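Opinion
Leave the peppers out
By Dexter Schumacher
2020-06-29

My mother kept her vegetables on the counter until she was ready to cook them. I kept mine in the drawer at the bottom of the refrigerator for most of my adult life, and for most of my adult life I threw a good part of them away. I have come around to her way, and I think more people should.

The argument is simple. Food you can see gets eaten. Food in a drawer gets forgotten. The drawer was sold to us as the place where vegetables stay fresh, and it does keep them longer. But a pepper that lasts two weeks and is never cooked is worth less than a pepper that lasts four days and ends up in a pan on the third.

I started in February. I cleared one end of the table where we eat and work, and I put down whatever had to be used next. I kept it to a small group. Peppers, an egg or a piece of fruit, something baked. The things that could wait stayed where they were. 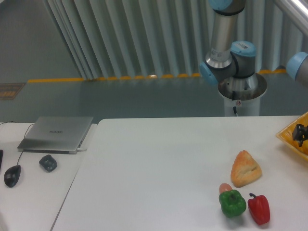
Green and red peppers at the front, with a pastry behind.

People raise the same objections every time I bring this up. The first is that it looks messy. I don't agree. A few peppers on a white table look like food, and food is what a table is for. If the rest of the surface is clear, a small pile at one end bothers no one. What looks messy is a counter with appliances, mail and a bread bag on it, and that was there before the peppers were.

The second objection is spoilage, and it is a fair one. I don't leave out meat, milk, cut fruit or anything cooked that belongs in the cold. Eggs from an American supermarket have been washed and should be kept in the refrigerator, so an egg comes out when I am ready to cook it and not the night before. Whole peppers do fine for a few days in a room that isn't too warm. A plain pastry does fine until the next morning, and in my house it has never had to wait that long.

The third comes from my neighbor Boris Zelenák, who says I am only describing a fruit bowl. He is partly right. But a fruit bowl is decoration in a lot of homes. The same lemons sit in it for a month. What I mean is a working pile that changes every day and has tonight's dinner in it.
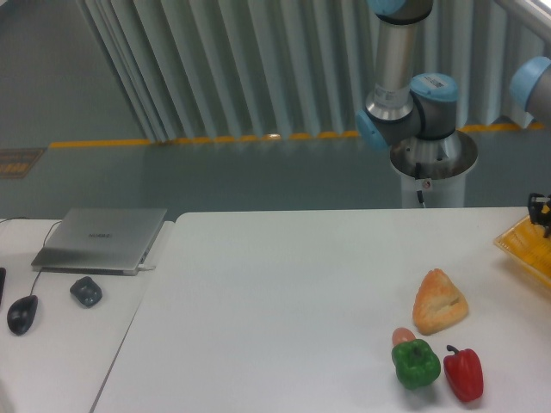
I have also stopped buying things to hold the food. There is a whole aisle for this now. Last year I paid 44 dollars for a set of clear bins from Okard, with lids and a chart telling me which vegetable went in which bin. I used them for nine days. After that they sat in a cabinet, and then I gave them to my sister, who keeps yarn in them. A tray or a basket with a low rim does the job. Anything deep enough to stack food in will end up with something soft at the bottom.

Color helps too. I used to buy only green peppers, which are cheaper at our store, and I would walk past them without a thought. With a red one beside the green, I notice both. I can't prove that this has changed what I cook, but I make stuffed peppers more than I used to, and I chop one into eggs on most mornings. My wife says the same about her lunches.

There is the matter of sharing a table with work. Ours has been a desk and a dining table since spring, and I expected trouble. I thought the food would creep over to the computer, or the papers would bury the food. So we gave each its own end. The laptop gets closed when we are done with it, and the vegetables stay on their side. 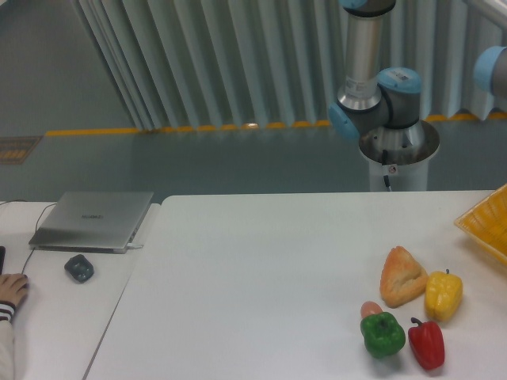
It is a small rule and it has held up better than most of our rules. It also means that when I look up from the screen at four in the afternoon, I see what we are having. I don't open the refrigerator and stand there. I don't order out on the grounds that there is nothing in the house, which was our usual excuse and was almost never true.

I kept our grocery receipts for the spring and compared them with the year before. We spent 200 dollars less. Part of that is surely fewer trips to the store, and I won't claim it all for the peppers. But the trash is lighter, and I have not scraped anything out of the bottom of that drawer in a long time. We keep beer in it now.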